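致：Gumden 基金 项目资助组
自：Proddale 老车耐力赛车队
事由：本赛季中期进展报告
日期：2022年7月7日

按照资助协议第三条，我们应当在赛季过半时交一份书面报告，说明钱花到哪里去了，车还在不在。车还在。下面分项说明。

一、总体情况

上一份报告里我写过一句“预计五月完成全部底盘工作”。现在回头看，“预计”两个字用得很大胆。底盘工作完成了，日期不是五月。拖延的主要原因是后副车架：拆下来之后发现左侧安装点附近的锈蚀比目测严重得多，螺丝刀轻轻一捅就进去了，再捅一下，另一头也出来了。Florin Zamfir 当时在场，他沉默了一会儿，然后去泡了一壶茶。

副车架最后没有修，换了一根二手的，喷砂、补焊、重新上漆。安装点由 Florin 重新做了加强板，焊缝磨得很漂亮，可惜装上车以后谁也看不见。

目前的状态：车辆可以行驶，可以转弯，也可以停下来，三件事的先后顺序在五月的首次试车中曾有过一点争议，现已解决，见第三节。

二、发动机与冷却

发动机本体没有动。协议里原本留了一笔钱做缸盖，我们做了压缩测试，六个缸的读数很接近，于是决定不去招惹它。这笔钱经贵方邮件同意，转到了冷却系统。

旧散热器换成了加厚的铝制件，水管全部换新，风扇改成手动开关加温控双路。手动开关是 Malachy Nic Aodha 坚持要的，他不相信任何自己会思考的零件。首次试车时温控没有动作，手动开关救了场，他为此高兴了一个星期，逢人便讲。后来查明温控没有动作是因为插头没插，插头归他管。报告写到这里，他要求我注明：插头的卡扣设计不合理。已注明。

机油散热器移到了前保险杠右侧开口后面，管路重新走线，避开了转向柱。旧的走线方式是前任车主留下的，管子和转向柱之间塞了半截花园软管当护套，效果居然不差。我们把那截软管留下来作纪念，挂在工具墙上。

三、制动与悬挂

这一项超支，先说在前面。

原计划只换刹车片和刹车油。试车当天，踏板在第四圈变长，第五圈变得更长，第六圈 Malachy 决定回维修区喝水。拆检后发现两个前卡钳的活塞密封都老化了，刹车总泵内漏。卡钳送出去翻新，总泵买了新的，油管顺手换成钢喉。“顺手”二字在赛车预算里出现的频率，大概值得贵方单独立项研究。

悬挂方面，减震器重新调校，弹簧没有换。Florin 认为前弹簧偏软，Malachy 认为正好，两个人为此在车库里讨论到很晚，最后的折中办法是改防倾杆，先把前杆调到中间孔位，跑完下一场再吵。下雨天车尾会动，但动得有礼貌，松一点油就回来。干地上推头略多，轮胎磨损集中在前外侧，这一点我个人支持 Florin，请勿转告。

四、参赛与试车

本阶段完成一次试车、一次正式参赛。

试车在 Moriarty 赛道，天气阴转雨再转更大的雨。我们原来打算先跑干地数据，到了以后发现干地这个概念当天不适用。雨胎是借的，花纹还剩不少，借给我们的车队说不急着还，我们理解为可以用到花纹没有为止。对方的理解似乎不同，现已归还。

正式参赛是 Zatumar 杯六小时耐力赛，四十辆车发车，我们排第三十一，完赛第二十二。按名次看没有什么可吹的，但这是这台车第一次在耐力赛里跑完全程，去年同一场比赛它在第二个小时自己选择了退休。

比赛中出过三件事，如实记录：

第一次进站加油用时过长。原因是油箱盖的钥匙在 Malachy 的裤兜里，Malachy 在驾驶舱里，裤兜在连体赛车服里面。现在油箱盖不再上锁。

第三小时无线电中断。耳机线接头松脱，车手有四十分钟没有听到任何指令，那四十分钟恰好是我们全场圈速最稳定的一段。队内对此有不同解读。

第五小时右前轮压上路肩，轮眉刮坏，用胶带处理后继续比赛。胶带颜色与车身不一致，已收到多位观众的意见。

五、经费

已拨付款项的使用情况见附表，这里只讲要紧的几条。

制动部分超出原预算1,200欧元，其中大头是总泵和卡钳翻新。我们从运输一项里省出一部分：原计划租封闭式拖车，后来改用朋友的敞篷拖车，代价是车到赛道时总比出门时脏。剩下的缺口由车队自己补上，不需要追加拨款。

轮胎一项目前还没有用完，预计下半季会用完，而且会用得很干净。

报名费、保险、车手执照续期均已付清，收据齐全。有一张加油收据被雨水泡过，金额看得清，加油站的名字看不清，我们附上了一张行程说明。如果贵方审计觉得不够，Florin 愿意再开车去一趟，把收据补回来，油费另计。

六、风险与问题

变速箱二挡同步器开始有抵触情绪，冷车时尤其明显，热了以后好一些。现在的对策是冷车时不要急着挂二挡。长期对策是换同步器，需要拆箱，我们希望拖到赛季结束之后。变速箱有没有同样的希望，尚不清楚。

场地也是一个问题。我们现在用的车库，举升机每隔一阵子就卡在半空，房东说是电压问题，电工说是房东的问题。举升机卡住期间我们不在车下作业，这一条已经写在墙上，字很大。

人手方面，能在比赛日全天到场的机械师只有两人，长距离比赛里换班很吃紧。我们正在 Proddale 本地的老车俱乐部里找人，要求不高：会用扭力扳手，淋雨不抱怨。第二条筛掉了很多人。

七、下一阶段计划

接下来要做的有：

前防倾杆继续调试，记录每个孔位的轮胎温度；
更换无线电耳机线，加装固定夹；
轮眉钣金修复，重新喷漆，撤下胶带；
后桥油更换，检查半轴防尘套；
第三名车手完成最多10圈的适应性驾驶，之后再决定排班。

下半季还有两场耐力赛，目标是都完赛。名次目标我们内部也定了一个，写在白板上，后来不知被谁擦掉了。

下次报告将在赛季结束后提交，届时附完整圈速数据和变速箱的下落。

如贵方代表愿意到赛道来看一场，请提前告知，我们准备通行证和雨衣。
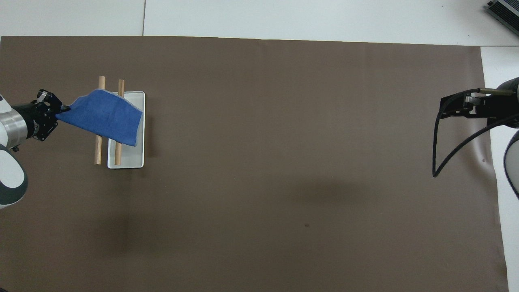 图1：深棕色垫子上方，夹爪夹着蓝布巾的一角，布下是白色托盘和两根木棒。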